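Workshop notebook - bench 2, small parts and storage
February 1, 2021
Entry: Z. Bakos

Carried over from the last entry: the white top on bench 2 still needed a proper clean before the storage was rearranged, and the wire baskets had not been sorted since the Trikier order was unpacked. Both jobs done today, in that order, with the exceptions listed further down.

Cleaning. Everything lifted off and put on the trolley. First pass with warm water and washing-up liquid, 3 ml to 500 ml, microfibre cloth, wrung out hard. This took off the dust and the pencil but left the tape residue along the back. Second pass on the residue only, isopropanol on a folded paper towel, held in place until the glue softened, then wiped in one direction. Do not rub in circles, it spreads the glue into a film that has to be taken off again. Third pass with plain water. Left to dry with the window open.

The old scouring pads from under the sink are no longer to be used on this top. Tried one on the underside of the offcut and it dulled the surface at once. Pads moved to the metalwork side and the box marked.

Checked the top for level after drying. Long direction is fine. Short direction falls 2 mm over the depth towards the front, enough for a round part to roll off if it is put down carelessly. Packed the front feet with the grey shim and checked again - level within what the spirit level can show. The shim is not glued. If the bench is moved, look for it on the floor.

Baskets. The black mesh ones are to stay. The solid trays from Dresmont hide what is in them and collect swarf in the corners, whereas the mesh can be knocked out over the bin. Drawback of the mesh: anything thinner than the grid openings falls through or hangs half out, so pins, split rings and the short M2 screws go in the lidded tubs. Small parts bags may go in the mesh if the bag is closed.

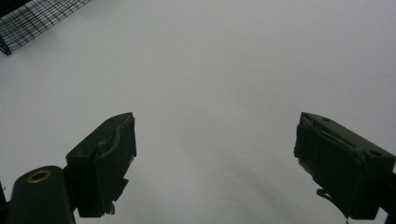
Bench 2, white top and corner of mesh basket.

Basket feet. The wire ends are the likely cause of the fine grey lines found last year on bench 1. Ran a fingernail over each foot. One had a burr, taken off with a needle file, then a few strokes of 1000 grit. Slid the basket over a sheet of paper under a light load and found no marks on the paper. Rule for now: lift the baskets, do not push them. Clear self-adhesive pads would be better. Pintér has them in the catalogue but only in the large pack, so I have put them on the list to go with the next order.

Lighting. With the lamp in its usual position the hand throws a soft shadow over the work, and on a white top this makes fine wire hard to pick out. Tried the lamp further back and higher. Better for assembly, worse for reading the small calliper. Left it high. The clamp slips slightly when the arm is fully out and wants a strip of rubber under the jaw.

Contents of baskets as rearranged:
Cable ties and sleeving, left side.
Hand tools in daily use, right side. Cutters point down.
Returns for Wirus, back shelf, not on the bench.

Not done: labels. The printer tape ran out after the first two and the remaining ones are handwritten on masking tape, which will leave the same residue I spent the morning removing. Replace them as soon as the tape arrives. Also not done: the drawer under the bench, which sticks on the left runner. Wax did not help. Suspect the runner screw has backed out and is fouling, will need the drawer taken right out.

Next check of the level in May, together with the vice and the drill press table. If the shim has compressed by then, cut a proper packer from aluminium sheet.

Isopropanol is down to the last bottle.

Zsolt Bakos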